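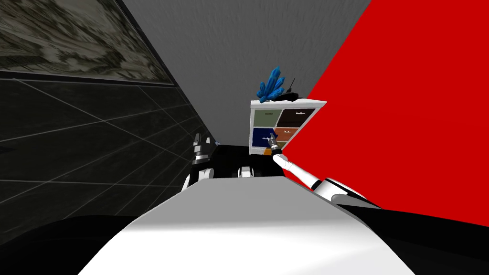
Print
E-mail

We signed the lease on the Sornesby apartment in April, after looking at it for less than twenty minutes. I want to write down how the first weeks of repairs went, partly so I remember what we paid for and partly for my sister, who is thinking of doing the same thing.

The building is old and the rent is low for the area. The deal was that we could fix up the inside ourselves and take the cost of materials off the rent, as long as we kept receipts and did nothing to the pipes or the wiring. The owner, Bogdan Kubiak, put this in writing when I asked him to. I would ask again. He is a fair man but he forgets what he said on the phone.

The first thing was the bedroom walls. Someone had papered over paper over paint. I counted on a weekend and it took most of three. The top layer came off in long strips with warm water and a wide scraper. The layer under it did not. I rented a steamer for 22 dollars a day and kept it two days longer than I had planned. If you rent one, fill it with hot tap water so you are not standing there waiting for it to heat up.

Under the paper the plaster was mostly sound. There was one long crack over the door and a soft patch by the window about which Bogdan said, "That was like that when I bought it." I cut the soft part out with an old chisel and filled it in two coats, letting the first one dry overnight. The crack I opened up with the corner of the scraper before filling. My first try, where I smeared filler over the top of it, came back within a week.

I went back and forth on how smooth to get everything. My neighbor Agustina Domínguez skimmed her whole place flat when she moved in and it looks very good. She also had her brother helping, and he does it for a living. We decided to leave a bit of texture. It hides the patches, it suits the rest of the building, and I am not good enough with a trowel to do anything else. After some reading I also decided on a darker floor than I would have picked a year ago. The old one in the hall was a pale vinyl that showed every shoe.
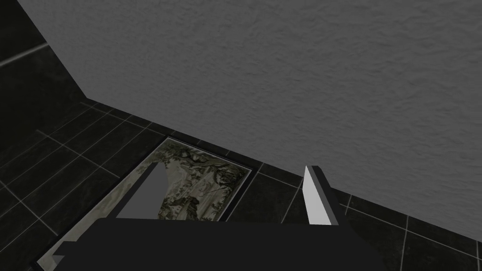

Textured plaster over dark tile with light grout.

The tile shop on Wasilewska had what we wanted at a price we could pay. I measured the hall twice, drew it on graph paper and added ten percent for cuts and breakage. The total with adhesive, grout and spacers was 423 dollars. I had never laid tile before. My advice is to dry lay the whole first row and then go and do something else for an hour before you look at it again. I found that my row ran off toward the bathroom, and the fault was the wall, which is not straight. I snapped a chalk line down the middle of the hall and worked from that.

Cutting was slower than laying. I used a hand cutter for the straight ones and borrowed a wet saw from work for the two pieces around the door frame. Wear ear protection. Grouting was the part I liked. You spread it, wait, wipe it, wait, and wipe it again. Keep changing the water. I used the same bucket too long on the first section and had to go back over the haze later with a cloth.

What went badly was the closet door. It came off its hinges on the first day and I leaned it in the kitchen, where it stayed for a month. The frame has dropped on one side and the door no longer fits the hole. I planed the top edge, and then it closed but would not latch. I moved the strike plate down and now it latches if you lift the handle a little. I am leaving it.

I kept the receipts in an envelope taped inside a kitchen cabinet and sent Bogdan photos of them at the end of each month. He took the full amount off the next rent with one exception, a box of sanding discs, which he said was a tool. We talked about it and I let it go.

Still to do: paint in the bedroom, a second coat in the hall, new seal around the bathtub, and the baseboards, which are stacked behind the couch with numbers on the back in pencil. I also need to get 80 grit paper for the window sills. The cheap sheets I bought first tore as soon as they touched a corner.

I will put up the paint colors when we have settled on them. At the moment there are four squares on the wall and we each like a different one.

Print
E-mail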